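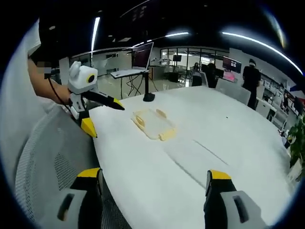
How long should the dehumidifier stand upright before I plug it in?
Leave it upright for at least 6 hours if it traveled or was stored on its side. Overnight is even better, and a good excuse to leave the rest of the job for the morning.

Section 2. Setting Up Your Potura Basement Dehumidifier

Welcome, and thank you for bringing a Potura into your home! Most folks get through this section in an afternoon, with plenty of time left for moving boxes out of the way. If you are replacing an older Caruso model, please read the steps all the same - the drain outlet is now on the back, and the controls work a little differently.

Choosing a spot

1. Walk through the basement and look for a level piece of floor near a grounded wall outlet. The middle of the main room is lovely if you can spare it, but most basements have a furnace or a pool table there already, and a spot along an open wall will do nicely.

2. Leave 6 inches of clear space behind the cabinet and on both sides. The air leaves through the top, so please keep shelves, hanging laundry and low curtains well away from it.

3. Close the windows and any door that leads outside. If your basement has a separate storage room that smells musty, prop its door open so the air can move between the two.

Note: The Potura is made for basements of up to 3000 square feet. Thick interior walls and closed rooms cut down on how far it can reach, so a large basement with many small rooms may be happier with two smaller units.

Caution: Do not use an extension cord or a power strip. Do not set the cabinet in standing water, even for a minute. If your floor has flooded, have the water pumped out and the outlets checked by an electrician first.

Choosing how to drain it

You can let the water collect in the bucket or send it down a hose to a floor drain. The bucket is simpler, and plenty of people stay with it for years. The hose is a kindness to anyone who travels or who has a steep flight of stairs to climb with a full bucket.

For the bucket:

4. Slide the bucket straight in until you feel it click. If it stops short, pull it all the way out, check that the float moves up and down freely, and try again.

5. Empty the bucket whenever the red light comes on. The compressor will stop by itself when the bucket is full and will start again a few minutes after you put it back.

For the hose:

6. Unplug the cabinet. Unscrew the cap from the drain outlet on the back and put it somewhere you will remember, as you will want it again if you ever go back to the bucket.

7. Screw the hose on by hand until it is snug. Run it downhill the whole way to the drain, with no loops or humps. Water will not climb, and even a small rise can send it back into the bucket.

Caution: The plastic threads can be damaged by a wrench. Hand-tight is plenty.

First run

8. Plug the cord in and press Power. The fan starts right away, and the compressor follows after a short pause. A soft gurgle in the first minutes is simply the refrigerant settling.

9. Set the fan to High and the humidity to 50 percent. Leave it there for the first 7 days, even if the display seems stuck on a number you don't care for. Concrete, carpet and cardboard all hold a good deal of moisture, and they give it up slowly.

10. After the first week, turn the fan down to Low and see how the room feels. You may want a lower setting in a muggy August and a higher one by November, when the furnace is doing some of the drying for you.

Note: The air coming out of the top is warmer than the air going in. A small basement can gain a few degrees while the unit is working hard.

Rosalba Tedesco, who looks after our customer line at Stiluddale, suggests picking one day for the filter and sticking with it. Hers is Thursday, when the trash goes out. Slide the filter out from the front, rinse it under lukewarm water, and let it dry fully before putting it back - a damp filter picks up dust in no time.

If the unit will sit unused over the winter, empty the bucket, drain the hose, and let the fan run by itself for 2 hours before unplugging it. Store it upright with a sheet thrown loosely over the top.

For the optional Musham drain pump, which lifts water to a sink or a window, turn to Section 3 before you connect anything.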